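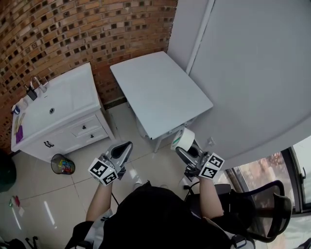 Figure 1. Collecting with the two hand-held grippers. The printed cube on each one is used for tracking.

Teaching Two Hands: Collecting Tidying Examples for the Kisa Policy
Project report, Eluned Jenkins

1. What I set out to do

Most of the learning-from-demonstration papers I read for this project spend eight pages on the network and half a page on where the examples came from. I wanted to spend my semester on that half page. My question was simple: if one person with two hand-held grippers records everyday tidying tasks in ordinary rooms, how much does the way she records matter to what the model learns?

The answer, at least for my small setup, is that it matters a lot, and I had far more fun finding that out than I expected to. Kisa is the name of our class policy model. It takes in camera views and gripper poses and predicts the next short stretch of motion for both hands. I did not design it. My part was the data, from planning the tasks to cleaning the recordings.

2. Equipment

The grippers are a matched pair, one for each hand. Each has two fingers and carries a white cube with black square patterns on its faces. The tracking software, which our group calls Trivberg, finds those patterns in the head camera's video and works out where each gripper is and which way it points. Using a cube instead of a single flat marker was a choice made before I joined, and I became a big fan of it. When you turn your wrist over to reach under something, one face goes out of view and another usually comes in.

Finger opening is logged separately by a small sensor in each handle. Lining up the finger log with the video took me most of January. The two clocks drift apart slowly, so a single correction at the start of a session was not enough. I ended up opening and closing both grippers fully at the start and end of every recording and stretching the finger log to fit.

3. Tasks and rooms

I wrote short task cards with a goal and no instructions about how to reach it. Typical cards were "pick up the tape and put it on the table," "move the bottle to the other side of the sink," and "hand the item from left to right, then set it down." I recorded some tasks standing and some from a desk chair. The seated ones changed things more than I had guessed! Your elbows stay lower, you lean from the waist, and objects on the floor come into reach at a much steeper angle.

The tape task became my favorite. A roll standing on its edge wants to roll away, and a roll lying flat is hard to get a finger under. You can pinch the wall of the roll with one finger in the hole, or take the whole thing across its width if the grippers open far enough. I recorded all of these on purpose, because I wanted the model to see that there is more than one good grasp.

4. What I collected

Altogether I recorded 1283 demonstrations. Of these, 107 were thrown out. Most of the rejected ones failed for the same reason: both cubes left the camera's view for longer than the software could bridge. Reaching low while looking at the next target is a very natural thing to do, and it is terrible for tracking. Once I noticed the habit I trained myself to keep looking at my hands until the grasp was finished. That left 1176 usable demonstrations.

I kept failed grasps if I recovered from them. If the tape slipped and I picked it up again, the whole thing stayed in as one demonstration. My lab partners disagreed with me on this -- there was a lively discussion -- so we trained the model both ways.

5. What the model did with it

We tested on a two-arm bench setup with objects from the task cards. The version trained with recoveries was clearly better after a miss. It backed off, opened its fingers and tried again, while the other version tended to keep going with nothing in its grip. Watching it go back for a dropped roll the first time was the best moment of the whole project for me.

On clean first attempts the two versions looked about the same. Glossy surfaces gave both of them trouble. Handovers were weak too, and I think that is my fault. I am right-handed, and nearly all of my handovers went from left to right, so when the test called for the other direction the arms hesitated and sometimes bumped.

6. What I would change

I would record with more people. All of these demonstrations come from one body with one set of habits, and the model picked up some of mine, including a small pause before every release that I never knew I had.

I would also check tracking after each batch of ten recordings. For the first few weeks I saved the checking for the end of the day, and a loose cube on the left gripper spoiled an entire afternoon's handovers. Now I tighten both mounts before I sit down.

The next student on the project will have my task cards, the clock alignment script and the list of rejected recordings with the reason for each. I would start with right-to-left handovers.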